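How to clean and check the blocks of a shape sorter

Posted by Nahuel Núñez, 20/01/2025

In our toy library in Prustgate the shape sorter is the toy that goes out most often, and it comes back sticky almost every time. I have cleaned it many times since November and I would like to share my way of working.

You need a washing-up bowl, mild soap, an old soft toothbrush, two towels and a flat board.

1. Take all the blocks out of the box and shake the box over the bin. Crumbs like to stay in the corners.

2. Fill the bowl with warm water and a little soap. Leave the blocks in it for 12 minutes. Please do not use boiling water.

3. Brush every block. The flat ends need the most attention, because small ridges in the plastic hold the dirt very well. Always brush along the ridges, then turn the block and do the other end.

4. Rinse under the tap and dry with the first towel. Put the second towel away for the box.

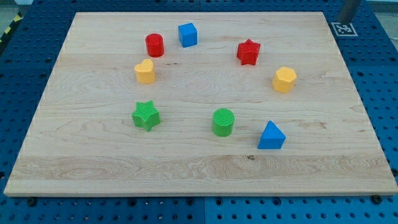
5. Spread the blocks out on the board with some space between them, so the air can pass. I stand the stars and the hearts on their flat side, as they dry better like this and do not roll to the floor. Leave them for 3 hours.

6. Now check each one with your fingers. Go slowly along the points of the stars and the edges of the cubes. If you feel a sharp place or find a crack, that block must not go back to the children.

7. Wipe the box inside and outside, dry it, and try every shape in its own hole before you close the lid.

My colleague Fredy Correa adds a little vinegar to the rinsing water. I do not mind the smell, but some parents do.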